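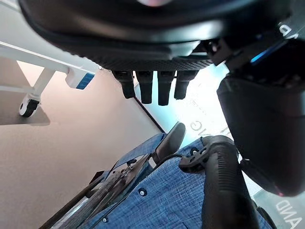

# Replacing the cabin air filter in a hatchback

Most small hatchbacks built in the last fifteen years keep the cabin filter behind the glovebox. The job needs a Phillips screwdriver and a vacuum cleaner with a narrow nozzle. Allow 18 minutes the first time. A shop will usually charge for half an hour of labor plus the part.

Check your owner's manual for the change interval. If you park under trees or drive on dirt roads, change it sooner. Weak airflow at full fan speed and a musty smell at startup are the usual signs that it's due.

## Buying the filter

Match the part to your model year and engine, and also to the air conditioning type. Cars with manual and automatic climate control sometimes take different sizes. I use the Tevar 778, a charcoal type. Plain paper filters are cheaper and catch pollen just as well, but they don't do much for exhaust smells.

## Getting the glovebox out

1. Turn the ignition off and take out the key. Empty the glovebox.
2. Open the lid and find the damper, a thin arm on the right side. Slide its loop off the peg.
3. Squeeze both side walls inward until the stops clear the dash. The box will drop down.
4. If it still won't come free, look for screws along the bottom edge. Some models have two, some have 5.
5. Lift the box off its hinges and set it on the seat.

In cold weather the plastic is stiff and the stops can snap. Run the heater for ten minutes before you start if you're doing this in January.

## Swapping the filter

The filter sits behind a narrow plastic cover with a tab at each end. Press both tabs and pull the cover straight toward you.

Before you remove the old filter, look for the airflow arrow on its edge and note which way it points. Pull it out slowly and keep it level, or the leaves on top will fall into the fan. Vacuum the slot.

Slide in the new one with the arrow pointing the same way. It should go in with light pressure. If it bends, take it out and check the size printed on the frame. Snap the cover back on and listen for both clicks.

## Putting it back together

Hook the glovebox onto its hinges, squeeze the sides, and swing it up past the stops. Reattach the damper. Start the car and run the fan at each speed. A ticking noise means something has dropped into the blower, and you'll need to take the filter out again to reach it.

Write the mileage on the cover with a marker so you know when it was last done.

*Thanks to Helju Jaunzems for the correction on the damper. On her car it's on the left side, and it unclips with a quarter turn.*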